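Section 5. Recording Demonstrations for the Refrigerator Task Set

5.1 Scope

This section covers recording of teleoperated examples for the Selon training pipeline on an arm fitted with a multi-finger hand. It assumes that the arm has been mounted, the hand calibrated (Section 3) and the head camera aligned (Section 4). Playback and labeling are covered in Section 6.

The refrigerator task set consists of moving bottles between a table and a refrigerator compartment. A complete set for one site is 537 accepted episodes. Rejected episodes do not count toward this number but stay on the recorder until they are purged.

5.2 Preparing the station

1. Place the table beside the refrigerator so that both the tabletop and the open compartment are inside the head camera view. Lock the table if it has casters.

2. Check that the refrigerator door opens through its full swing without touching the table or the arm.

3. Pull the drawer partly outward and leave it there. For "place" episodes the drawer starts empty. For "retrieve" episodes it starts with one bottle.

4. Set two bottles on the table with their caps on and fully tightened. Use bottles that differ in shape or color of contents.

5. Check the cable at the wrist. The connector must be fully seated, and the cable must have enough slack for the wrist to turn through its working range.

CAUTION: Do not let the wrist cable hang below the table edge. A snagged cable can pull the connector out of the housing during a fast return move.

6. Wipe the tabletop. Liquid on the table changes how the bottles slide and makes the episodes unusable for grasp training.

5.3 Recording an episode

1. On the operator console, select Task Set > Refrigerator, then enter the site name. Site names are shared between Peststead and Undska, so use the full form, including the room.

2. Move the arm to the ready pose and wait for the status line to read IDLE.

3. Press RECORD. A tone confirms that joint data and video are in step.

4. Bring the hand toward the chosen bottle from the side. Keep the fingers open until the fingertips are past the near edge of the bottle.

5. Close the hand slowly. Stop closing when the grip reading is steady. Do not exceed 70 percent of the grip scale with plastic bottles.

During the approach, the head camera should keep the hand, both bottles and the open drawer in view, even if the top of a bottle leaves the picture.
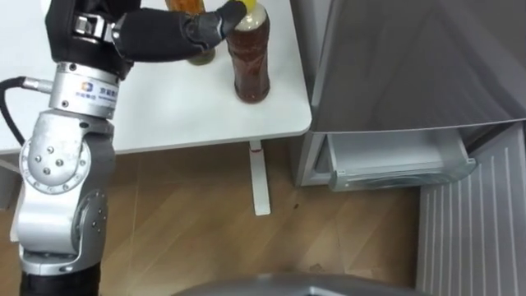 Iwasaki asks whether an approach that brushes the cap should be thrown out, given that the finger often passes close to it on the way in. Keep the episode if the bottle stays upright and the grasp is finished in one motion. Add the tag CONTACT-EARLY at the end of the episode. These examples are useful to the system as long as they are tagged, and a set with none of them tends to produce an arm that stops short of the bottle.

6. Lift the bottle clear of the table, move it over the drawer and lower it until the base touches the drawer floor.

7. Open the hand fully before backing away.

8. Return to the ready pose and press STOP. Choose ACCEPT or REJECT. The console will not start a new episode until one of the two is chosen.

NOTE: Pauses are recorded. If you stop for more than a few seconds to think about the next move, reject the episode and start over. Long pauses teach the system to wait.

5.4 Varying the examples

Change one condition at a time and enter the change in the log field:

– position of the bottles on the table
– order in which the bottles are picked
– distance the drawer is pulled out
– room lighting

Do not change the camera angle within a set. If the head camera is bumped, stop recording, repeat the alignment in Section 4 and open a new set.

5.5 Messages

801 – Video and joint data out of step. Reject the episode and restart the recorder.

1823 – Wrist link lost. Press the emergency stop, check the connector at the wrist, then release the stop and home the arm.

WARNING: After message 1823 the hand may hold its last grip. Keep your fingers away from the hand until homing is complete. If a bottle is still held, support it from below before releasing the grip from the console.

5.6 Ending the session

Park the arm, close the drawer and the refrigerator door, and start the upload from the console. Leave the recorder powered until the upload counter reaches zero.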